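Table (furniture)

A table is an item of furniture with a raised flat top, used for eating, working, playing games or putting things on.
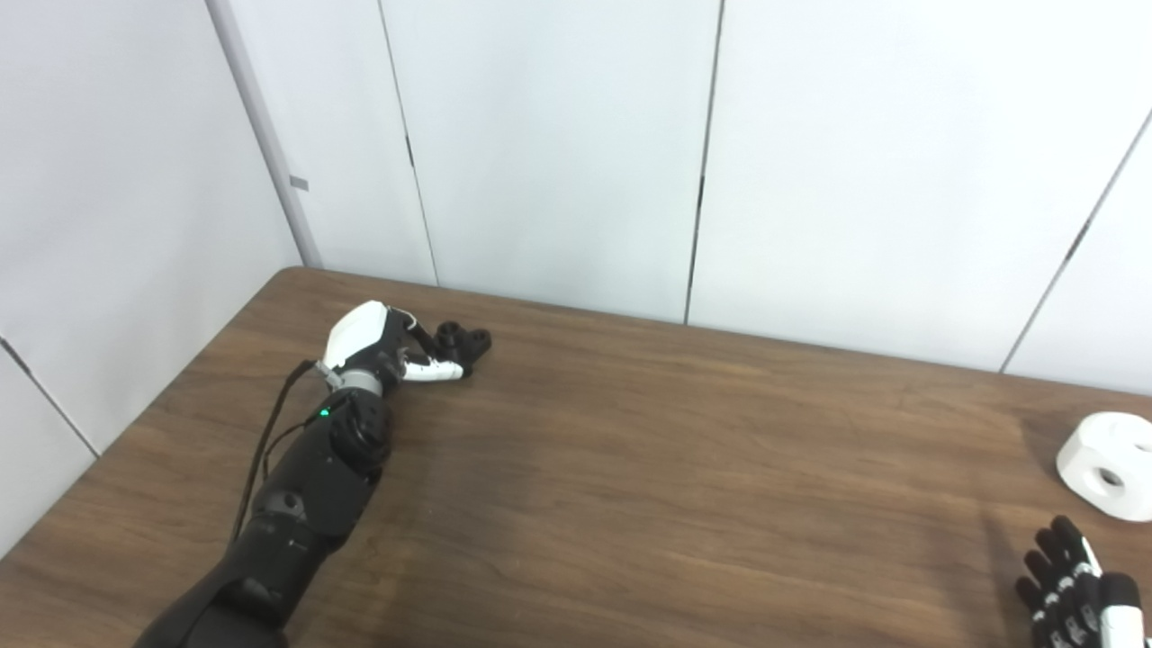 Most tables stand on legs, though some rest on a central pillar, a pair of trestles or a solid base. The top is usually set at a height that suits a person sitting on a chair, but tables meant for use while standing, or beside a low seat, are made taller or shorter to match.

Etymology

The word comes from the Latin tabula, meaning a board or plank. It reached English partly through Old English tabele and partly through Old French table. In the Middle Ages the ordinary English word for the thing people ate at was "board", which survives in "board and lodging", "boarder" and "sideboard". "Table" had largely replaced it in everyday speech by the early modern period, although the two words were used side by side for a long time.

History

Raised surfaces of stone and wood were used in ancient Egypt, mostly to keep objects off the floor. In Mesopotamia various metals were used as well. Greek tables were often low and light, and could be pushed under a couch when a meal was over. Roman households used similar pieces, together with heavier tables of marble or costly wood that were meant to be looked at as much as used.

In medieval Europe the common form in large houses was the trestle table, made of loose boards laid across supports. It could be taken down after a meal so that the hall could be used for other things. Fixed tables with joined frames became more usual in the sixteenth century. Many of these had heavy turned legs and low stretchers between them.

The gateleg table, which has hinged flaps held up by swinging legs, was widely made in the seventeenth century. It suited smaller rooms, where a household might want a full-sized table only at mealtimes. The eighteenth century brought a much wider range of types, among them card tables, tea tables and writing tables. Large dining tables with extra leaves also came into wider use. Machine sawing and turning in the nineteenth century lowered the cost of plain tables, and the scrubbed kitchen table became a standard fitting in British homes.

Construction

A traditional wooden table has four main parts: the top, the legs, the rails and, in some designs, the stretchers. The rails, also called the apron, run just under the top and join the legs to one another. They keep the legs upright and stop the top from sagging. Stretchers do the same job lower down, but they can get in the way of the feet and are often left out.

The joint between leg and rail takes most of the strain when a table is pushed or dragged. The mortise and tenon has long been the usual choice. Dowels and metal corner plates are common in factory-made furniture, and corner plates have the advantage that the legs can be taken off for transport.

Solid wood swells and shrinks across the grain as the air becomes damper or drier. A wide top fixed rigidly to its frame may split or bend. Makers deal with this by using wooden buttons or slotted metal plates, which hold the top down while letting it move a little. Breadboard ends - narrow strips fitted across the ends of the top - help to keep it flat, and must also be fixed in a way that allows for movement.

Materials and finishes

Oak, beech, ash, pine and walnut are among the woods most often used in Britain. Veneered board is stable and cheaper than solid timber, though a deep scratch may show the core. Glass, stone, steel and plastic are also used, either alone or over a wooden frame.

Oil and wax give a soft finish that is easy to renew at home, but neither gives much protection against heat. Varnish and lacquer are tougher. Once damaged, they are harder to patch without the repair being visible. White marks on a polished top are usually caused by moisture trapped in the finish, while dark marks tend to mean that water has reached the wood.

Types

Dining tables are commonly rectangular, round or oval. A round top lets everyone see each other, but takes up more floor for each person seated once the group becomes large.

Coffee tables are low and stand in front of a sofa.

Drop-leaf tables have one or two hinged flaps. The gateleg and the Pembroke are both kinds of drop-leaf table.

Nests of tables are sets of small tables made to slide under one another.

Refectory tables are long and narrow, and take their name from the dining halls of monasteries.

Pedestal tables stand on a single column with spreading feet. They leave more room for the knees, but tip more easily if weight is put on the edge.

Workbenches are related to tables, but are built with thicker tops and heavier legs to withstand hammering and sawing.

The Bikcombe table

A regional form, known as the Bikcombe table, was made in and near the town of that name. It has a top of 4 boards and a single wide stretcher set 11 inches above the floor, which served as a footrest. The rails are deeper at the ends than along the sides. The joiners' yard at Jondwood was the main producer, and its order books list over 900 tables, most of them sold to farmhouses and inns.

The type was first described in print by Kyu-ri Oh, whose survey of surviving pieces divides them into 2 groups by the shape of the foot. Oh placed the square-footed tables earlier. Kyung-hwa Moon later argued that both shapes were made at the same time in different workshops, and that the rounded foot was a Brilton habit. The question has not been settled, as few of the tables carry a maker's mark and many have had their feet cut down or replaced.

See also

Bench
Desk
Sideboard
Trestle
Woodworking joints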